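Proceedings > Workplace Studies > Section 4

Filed under: Shared Workspaces, Cable Management

4. Cables and Outlets on Shared Tables

The survey at Purnard covered 75 shared worktables. Each table was recorded in its ordinary state in May, before any tidying was carried out. The present section considers the portable power equipment kept on these surfaces and the cords attached to it.
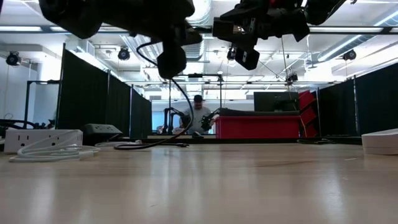 Figure 3. Wooden worktable with white power strip, dark gray outlet box, and black and white cables.

Items were coded by type and by the state of the cord. A cord was coded as coiled when it formed at least one closed turn, and as extended when it ran across the surface without one. Cords that crossed another cord received a further code, as crossings were expected to slow the work of sorting. The coding sheet was adapted from the Stidero inventory form, which treats each outlet unit and its cord as a single entry – a practice retained here.

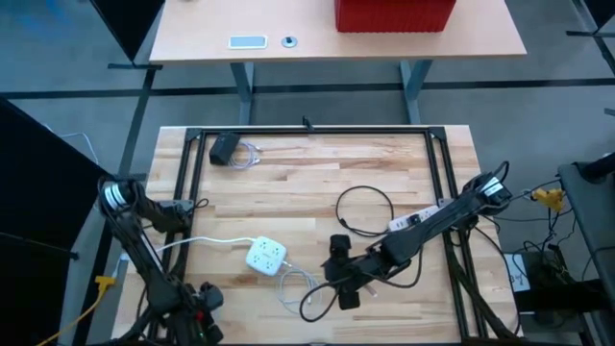 Storage by type of unit proved harder to apply than storage by cord length. Under the Clokari scheme, strips, outlet cubes, and adapters are each given a separate bin, and loose cords are placed in a fourth. The scheme assumes that the units can be told apart at a glance. For a white cube with sockets on its top face and a long white strip with a row of outlets, this presents little difficulty. The cords are another matter – a white coil spread beside a white cube may be assigned to the cube or to the loose-cord bin, and coders were instructed to trace it to its end before deciding.

Black units raised a related question. Adapters and short strips share a block shape and rounded corners, and the coding sheet allowed both to be entered under a general heading when the outlets could not be seen.

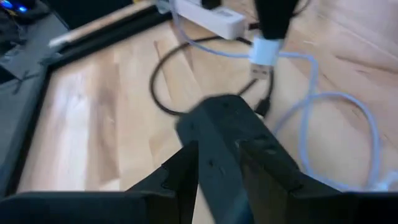 This heading was used sparingly, and entries made under it were reviewed by a second coder. Where the two coders differed, the item was left out of the comparison by type but kept in the comparison by cord state. Results for both comparisons are given in Section 5.

Back to top | Contact the editorial office | Copyright Yan Workplace Studies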